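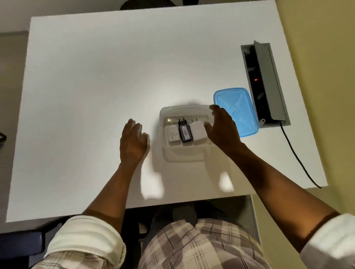

Figure 1. Wall chargers upright in a shallow white tray.

3.2 Where the household cables and chargers end up

I'll admit I went into this part of the study thinking it would be the dull bit. I wanted to write about sheds! But when I asked people to walk me through the things they keep "just in case", nearly every one of them took me to the chargers first (before the jam jars, before the paint tins, before the box of keys that fit nothing), so here we are, and the sheds can wait for section 3.4.

I visited 48 households across Duman and Randano, mostly in January, when it was stinking hot and people were glad of an excuse to sit down. Each visit was a cuppa, a wander and a chat. I've borrowed the term "holding spot" from Efthymia Triantafyllou, whose work on kitchen drawers got me into all this. A holding spot is anywhere a thing waits while its owner makes up their mind about it. Drawers, baskets, ice cream tubs and trays (Figure 1) all count, and so does the top of the fridge, which I'd argue is the most Australian holding spot going.

What I kept hearing was a kind of politeness towards the object. One bloke in Randano told me he couldn't bin a charger that still worked, "it hasn't done anything wrong". A retired teacher two streets over had sorted hers by colour, then given up and sorted them by which of her kids had left them behind. I liked that a lot, because it turns the charger into a sort of family record, and she could tell me a story off nearly every one.

People who kept things standing up, or laid out flat where they could see them, talked about them quite differently from people with a tangle. The tangle people used the word "should" constantly. I should go through it, I should take it to the tip. I haven't got a tidy explanation for this and I'm a bit wary of making one up. Triantafyllou found something similar with takeaway containers, though her households were younger and mostly renting.

Of the 48, 20 said they had thrown out a charger and later needed it. They remembered it vividly! One woman could still name the aisle where she bought the replacement. Regret like that seems to do a lot of work in keeping the tray full, and I come back to it in section 5 when I get to spare buttons.

Comments (3)

Marg: The fridge top! Mine has 5 torches on it and none of them go.

duncan_r: Did you ask anybody in flats? Less room to keep stuff, I'd have thought.

Pip: Waiting on the shed section, hurry up please.

Recent papers
Grukurov and the second-hand fridge
Notes on the Derkevico kerbside survey
70 jam jars: a short household history

Contact the editors | Copyright remains with the author | Back to top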